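Flirstead Mutual Opens Hardship Fund for Borrowers Facing Higher Payments

FLIRSTEAD, May 13, 2024 – Flirstead Mutual, the member-owned savings and home loan lender, has opened a hardship fund for members whose monthly mortgage payments are rising at the end of a fixed-rate term. Applications are accepted from today at all 11 branches and by mail.

The fund follows a survey carried out in February, to which 1249 members replied. Of these, 391 said they had cut back on groceries or home heating in order to keep up with their loan payments. Many had not spoken to the lender before making those cuts.

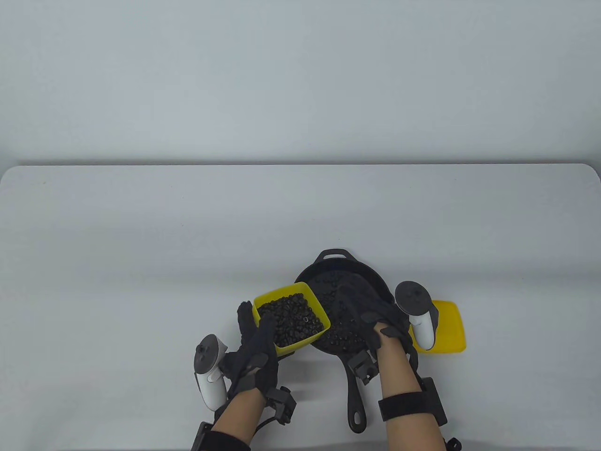

Members who qualify may ask for one of two kinds of help. The first is a payment credit, applied directly to the loan over four months. The second is a switch to interest-only payments for the same period, with no fee and no change to the rate already agreed. Members may not receive both at once – but a member who has used the credit may apply for the switch at a later date.

To be considered, a member must live in the home on which the loan is secured and must have held the loan for at least one year. Past late payments do not rule out an application. Each applicant will be asked for recent pay records or benefit letters and a simple household budget. Branch staff will help fill out the budget form on request.

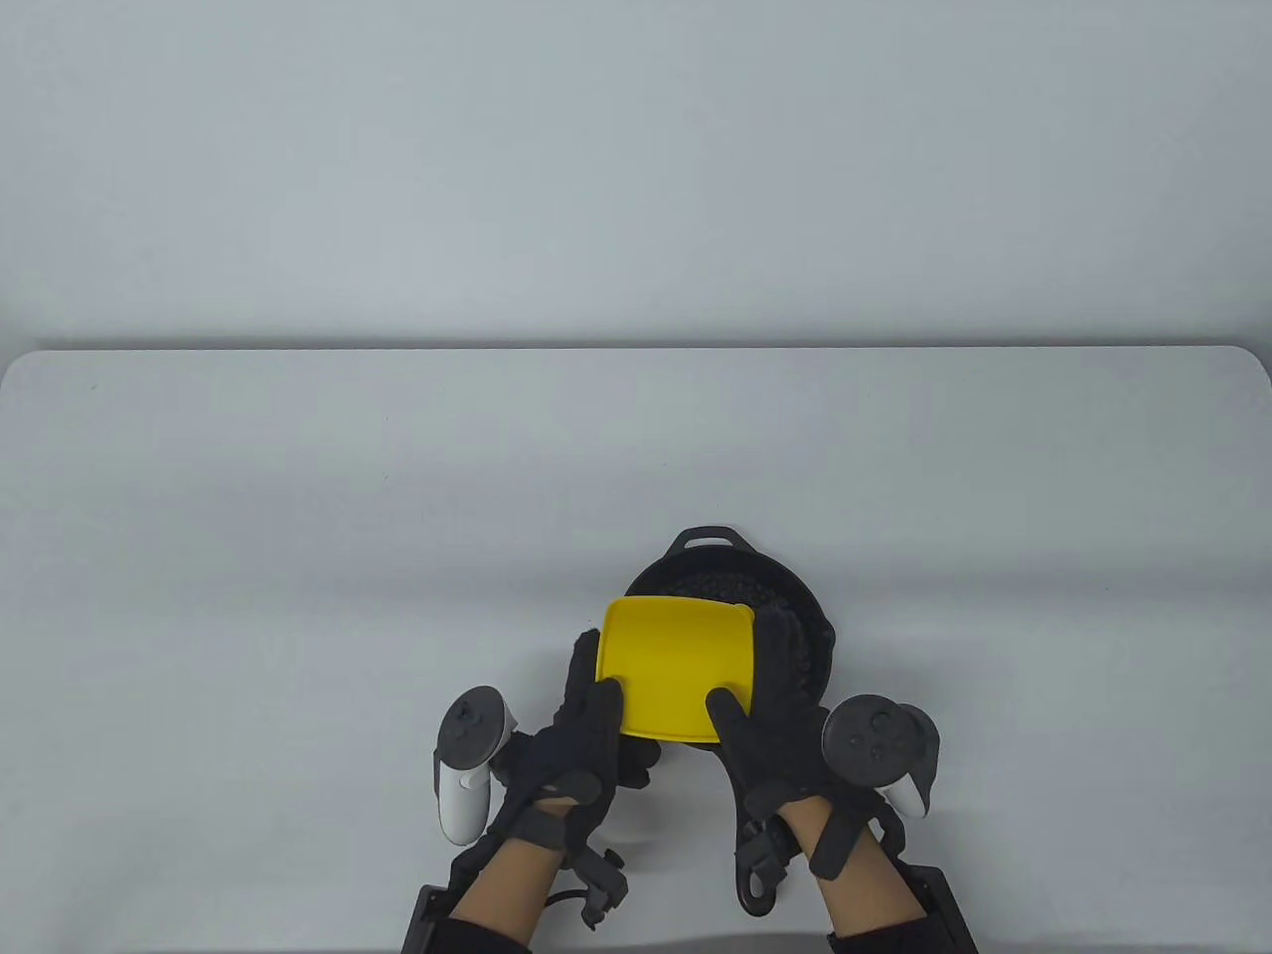 Free budget advice will be offered alongside the fund by Dollitz, a money guidance service with offices in Flirstead and Sterotia. Advice sessions are private, and Dollitz will not share details of a session with the lender unless the member agrees in writing. The accounting firm Yatsenko will review the fund's payments each year, and its report will be sent to members with their annual statements.

The fund does not cover credit cards, car loans or second homes. Members whose fixed rate has already ended may apply on the same terms as those whose rate is about to end.

Application forms are available at any Flirstead Mutual branch. Press inquiries should be directed to the Flirstead Mutual communications office.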